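Food Plants and Their Uses
Unit 6 handout: Sour fruits and how they are processed
Revised May 29, 2018

Read this before the tasting session. You will need the section on pulp yield for the worksheet.

1. Why sour fruits get processed

Most of the fruits in this unit are eaten fresh only in small amounts. Sorrel calyces, tamarind pulp and sea buckthorn berries all carry enough acid that people in the places where they grow tend to dilute them, sweeten them or cook them down. Acid is also useful in the kitchen. It slows the growth of many bacteria, helps pectin set, and balances fatty or starchy dishes. A spoonful of tamarind in a lentil stew does the same job as a squeeze of lemon.

Three acids come up again and again. Citric acid tastes sharp and fades fast. Malic acid, the main one in apples, lingers longer. Tartaric acid is the harshest of the three and is the main acid in tamarind. Many fruits have a mix, and the mix can shift as the fruit ripens.
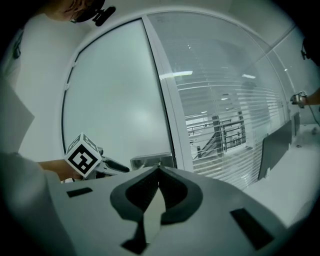 Separating pulp from seed is the slow part of the work. Tamarind is usually soaked in warm water and rubbed through a sieve by hand. Sea buckthorn has thin skin and bursts easily, so it is often frozen on the branch and knocked off. Small processors use a paddle machine called a pulper, which pushes the fruit against a screen. The paddles need some give, or they crack the seeds and the juice turns bitter. Two curved rubber pads that bend toward each other and nearly meet, leaving a narrow gap down the middle, give you the general idea of a soft surface closing on something without crushing it. A hard steel edge set to the same gap would break a good share of the seeds. Screen size matters too. Start with the coarse screen and pass the pulp through a second time with the fine one.

2. Pulp yield

Yield is the weight of usable pulp divided by the weight of whole fruit. For the worksheet, use this batch from the Zukstead teaching kitchen:

Whole tamarind pods: 500 grams
Pulp after shelling and sieving, no water added: 274 grams
Yield: 54.8 percent

If you add soaking water, weigh it first and subtract it at the end. Students often forget this and report yields over 100 percent. Shells and seeds should be weighed as well. The three weights together should come close to the starting weight, with a little lost to the sieve and the bowl.

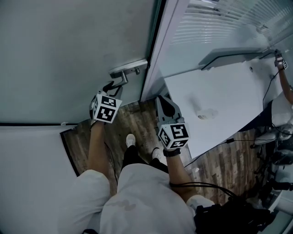
Yield also depends on the age of the fruit. Pods stored for several months lose water, so the pulp weighs less but is more concentrated. A low yield by weight is no sign of a poor batch. Record the storage time next to every figure.

3. Keeping the pulp

Refrigerated pulp should be used within a few days. Frozen pulp keeps for months, with some loss of aroma. For drying, spread it thin on a lined tray and turn it once the top is no longer sticky.

Sugar can be added before or after freezing. For a syrup, heat 1,000 grams of strained juice with an equal weight of sugar until the sugar has dissolved, then skim. Do not use bare aluminum or unlined copper pans for any fruit in this unit. The acid reacts with the metal and the flavor suffers.

4. For the tasting session

Taste from mild to sour, with plain crackers and water between samples. Write down your first impression before you talk to anyone at your table. Use the words on the Unit 2 list where they fit, and your own where they don't. Tell the instructor beforehand about any food allergies.

Worksheet 6 is due at the start of the next class. Show your arithmetic for the yield question and give the answer to one decimal place.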